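Section 4: First use and everyday washing

Before you start

Read this section with the machine in front of you and the door open. The Protico 100 is supplied with its drum locked for transport. If you have not yet taken out the four transport bolts, go back to Section 2 and do that first. Running a spin with the bolts in place will damage the drum bearings and is not covered by the guarantee.

Check that:

- the water tap behind the machine is fully open
- the drain hose is hooked over the standpipe and held with the strap
- the machine does not rock when you press on opposite corners of the lid

4.1 The first wash

The first wash is run with no laundry in the drum. It clears out water left from factory testing.

1. Close the door and push until it clicks.
2. Pull out the detergent drawer and put half a measure of powder in the compartment marked II.
3. Turn the dial to Cottons 60.
4. Press Start. The door light comes on and stays on until the programme has finished.
5. When the light goes out, wait two minutes, open the door and wipe the rubber seal with a dry cloth.

Note: a slight smell of rubber during the first wash is normal. If it is still there after the third wash, contact the Ozoliņš service desk using the details on the back cover.

4.2 Sorting the load

Sort by care label first, then by colour, then by weight. When two labels disagree, use the gentler programme for both. Items marked with a hand in a tub go on Hand Wash only, whatever they are made of.

Empty all pockets. Close zips and hooks. Turn printed tops inside out. Small things such as socks and baby clothes should go in a net bag, as they can work their way under the door seal.

Caution: do not wash anything that has been in contact with petrol, white spirit or cooking oil until it has been rinsed by hand and aired outdoors.

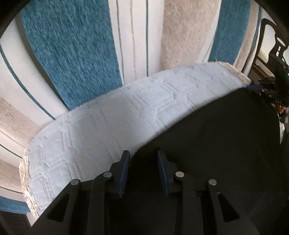

4.3 Bulky and mixed items

Large items hold a lot of water and need more room in the drum than their dry weight suggests. Fill the drum no more than halfway when you are washing anything padded, and do not add towels to make up the load. Keep dark cloth away from pale padding, at least for the first few washes. A large black piece of fabric and a pale quilted one, for instance, should go in as two separate loads, and a striped cloth with both teal and off-white in it should be tested for colour before it goes in with either.

To test for colour:

1. Wet a hidden corner or the inside of a hem.
2. Press it between two sheets of white kitchen paper for one minute.
3. If colour shows on the paper, wash the item alone on Cold.

To wash a quilted item:

1. Shake it out and check the stitching. Mend any open seam before washing.
2. Fold it loosely in three and lay it around the drum, so that the weight is spread.
3. Select Bedding. Use liquid detergent – powder can stay behind in the padding.
4. Press Extra Rinse if anyone in the house has sensitive skin.
5. At the end, take the item out straight away and shake it again.

Note: the machine weighs the load during the first few turns. If the weight is uneven it will stop, turn slowly in both directions and try again. It may do this several times and the time shown on the display will go up. Leave it to finish.

4.4 Spin speeds

Cottons and towels are spun at 1,368 turns a minute. Mixed loads are spun at 1,253. Bedding uses a lower speed, set by the machine, and it cannot be raised by hand. Pressing the Spin button during Wool or Hand Wash has no effect other than a short beep.

If the laundry comes out dripping, the load was probably too small or had rolled into one lump. Loosen it, close the door and run Spin Only.

4.5 Delayed start

You can put off the start by up to 31 hours. Press Delay until the hours you want are shown, then press Start. To cancel, hold Delay for three seconds.

Do not use Delay with damp laundry, or with liquid detergent in compartment II. It will run through before the wash begins. Use the flap supplied by Forkau in the accessories bag, or put the liquid in a dosing ball inside the drum.

4.6 After each wash

Leave the door and the drawer slightly open. Turn off the tap if you are going away. Once a month, clean the filter as described in Section 6.

Caution: the water behind the filter can be hot after a 60 or 90 programme. Wait at least an hour before you open it.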